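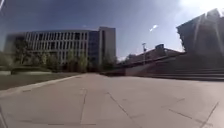
Skip to content
Home | News | Events | Back issues | Contact
Search this site... Go

The big gray plaza and what it's for

By Tanvir Barua

I have now been to two meetings about the plaza, and I came away from both with the same feeling, that we are being sold something. I don't mean that anyone is lying. I mean that there is a plan with a name (the Fonham Commons Refresh), there are boards on easels, and there is a firm called Bredix that would very much like to get started. When all of those things show up before anybody has asked whether we want them, I start reading the small print.

For those who missed the October session, the short version goes like this. The paved area between the long office building and the broad steps would be "activated." That is the word on every board. Activated means planters, benches with lights under them, a kiosk, and a shade structure that looks in the drawings like a very expensive napkin. There would also be a "welcome moment" where you come in past the lawn. I asked what a welcome moment was and was told it would be developed in the next phase.

My own position is that the plaza is pretty good at being a plaza. It's big, it's plain, it's pale enough to make you squint when the sun is on it, and you can walk across it in whatever direction you please. I have crossed it most working days for 17 years. It has concrete slabs, a low curb, a strip of grass that never seems to make up its mind between green and brown, and a row of trees in front of the building that do more for the place than any kiosk could. I eat lunch on the steps when the weather allows. I have never once sat there and wished somebody would welcome me.

Now, the case for doing something, because there is one. Shanthi Thambiah made it well at the meeting and I told her I'd put it in. Her point is that a space that size with nothing on it is only easy for people who can walk fast and don't mind heat. She works on the second floor, she uses a cane, and to her it's a long haul with nowhere to stop. She isn't asking for the napkin. She wants a few seats with backs, spaced out along the way, and some of them close enough to the trees to get shade in the afternoon. I can't find a thing wrong with that. I also notice that Bredix's boards show benches with no backs at all, in a cluster, right out in the middle.

Then there is the matter of the joints. Anyone who has pushed a loaded cart over the pavement knows about the joints between the slabs. Arnar Brøndum from the mail room brought this up, and the answer he got was that resurfacing is "outside the scope." So the scope covers lights under benches, but it doesn't cover the surface that everybody in the building has to cross. I wrote that down twice to be sure I'd heard it.

The numbers, as given on the handout:

- Seating for 90 people at once
- A kiosk, to be run by an outside vendor
- Events for up to 1,000 people, four times a year
- Planters, number to be confirmed

I have questions about all of these and will take the third one first. What events? The only example offered was the concert that the Floltomdale campus put on last summer. I went to that. It was fine. It was also loud enough that the people upstairs closed their windows and kept them closed, and the grass by the sound desk looked tired for weeks. If we're going to have four of those, I'd like to hear from the people on the side facing the plaza before the dates get picked, and as far as I can tell no one has gone floor to floor to ask them.

On the kiosk, Sabina Roy wanted to know who would be buying the coffee. There is already a cafe inside, and it closes early for lack of customers. The reply was that an outdoor kiosk would "draw footfall from the wider area." I'd love to know where this wider area is. On an ordinary morning the wider area is me and a couple of people taking the long way to the bus.

The planters bother me less, although I'd ask who waters them. There's already a dark band of planting along the front of the building and it gets by, mostly because it was planted in actual ground. A planter in full sun on open concrete is a different thing. Dewan Park put in a set of them a few years ago - handsome ones, too - and when I walked by last month half were holding dirt and the other half were holding cups.

I asked for a cheaper version. It seemed like a fair thing to ask. Seats with backs near the trees, the worst joints filled, one more light by the steps, and the rest left alone for a year so we can see whether anyone misses it. I was told this could be "captured as feedback." The feedback total stood at 740 comments when I last looked, which sounds like a lot until you learn that clicking a smiley face on the survey page counts as a comment.

Asanka Sultana, who has been patient with me through all this, points out that the money for the project can't simply be moved over to things I like better. It comes from a fund for public space improvements, and if we don't use it the fund goes to some other site. That's true, and I take the point. It still strikes me as a strange reason to put a kiosk on a perfectly good piece of pavement. If the fund will pay for benches, let's have good benches, and let's have Shanthi pick them.

One last grumble. Every drawing on those boards shows the plaza full of people, in groups, laughing, with a dog or two and somebody holding a balloon. Take the people out and what's left is a lot of furniture standing in the way. I'd like Bredix to show us one drawing of a dull morning with no event on, and let us judge it on that.

The next session is on 18th November in the ground floor meeting room, starting at noon. The boards will be up beforehand. If you can't come, written comments can be left at the front desk, and I'd suggest using words, smiley faces being what they are. Ask about the joints. Ask what it costs to keep going after the first year, which is the one figure I couldn't find anywhere on the handout.

We use cookies to improve your experience. By continuing to browse you agree to our cookie policy. Accept | Manage settings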